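Session 9. Limitation periods in personal injury claims
Handout, revised January 17, 2025

Read with the bundle on accrual. Statutory references are omitted; check the current text for your own state before relying on any period stated below. Problem questions use the state of Zultar, where the general period for negligence is 2 years.

## 1. The basic rule

A limitation period is the time within which a claim must be filed. Three matters have to be fixed before it can be applied:

- the date the claim accrued
- the length of the period for that type of claim
- any event that stops, delays or extends the running of time

Limitation is a defense. In most courts it is waived if the defendant does not plead it. The judge will not normally raise it unprompted.

## 2. Accrual

For an ordinary accident, the claim accrues on the day of the injury. A worker struck by a falling load in May has a claim that accrues that day, even if the full extent of the injury is not known until later. Later worsening of the same injury does not start a new period.

Separate rules are needed where the injury is hidden. Under the *discovery rule*, time starts when the claimant knew, or with reasonable care should have known, of:

1. the injury, and
2. its likely cause.

Some states add a third element, the identity of the defendant. Zultar does not. Knowledge that the law provides a remedy is not required anywhere we cover.
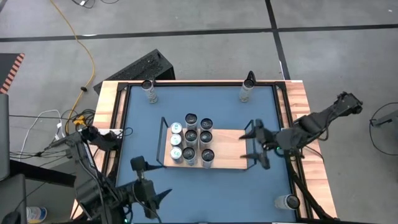

Custódio Pacheco, in a written comment on last year's handout, objected that the second element is stated too simply: a claimant may suspect a cause long before any doctor confirms it, and courts differ on whether suspicion is enough. The objection is sound. The working test for this course is whether the claimant had enough information to make a reasonable person ask further questions. Once that point is reached, time runs whether or not the questions are asked.

## 3. Tolling

Tolling suspends the period. The common grounds are:

| Ground | Usual effect |
|---|---|
| Claimant is a minor | Time does not run until the age of majority |
| Mental incapacity | Time does not run while the incapacity lasts |
| Fraudulent concealment | Time runs from actual or constructive discovery |
| Written agreement | As stated in the agreement |

Negotiation with an insurer does not toll the period. An adjuster's request for more records has no effect on the deadline. If talks are going well and the deadline is near, file, or obtain a signed tolling agreement.

## 4. Statutes of repose

A statute of repose runs from an act of the defendant, such as the sale of a product. It can bar a claim before the injury has happened. The discovery rule does not apply to it.

## 5. Problem: *Antunes v. Gemon*

Antunes was employed by Tuninora as a cleaner and used a solvent made by Gemon. The last container was sold to Tuninora in 2000. Antunes developed a cough during the employment and was told by a clinic that it was an allergy. A specialist later identified permanent lung damage and named the solvent as the probable cause. The Zultar statute of repose for product claims is 9 years from first sale.

(a) State the earliest and latest dates on which a court could find that the negligence claim accrued. Identify any further facts you need.

(b) Does the clinic's diagnosis affect constructive knowledge?

(c) Advise on the product claim against Gemon separately.

Written answers: 400 words maximum, excluding citations. Cases on misdiagnosis are in part 2 of the bundle.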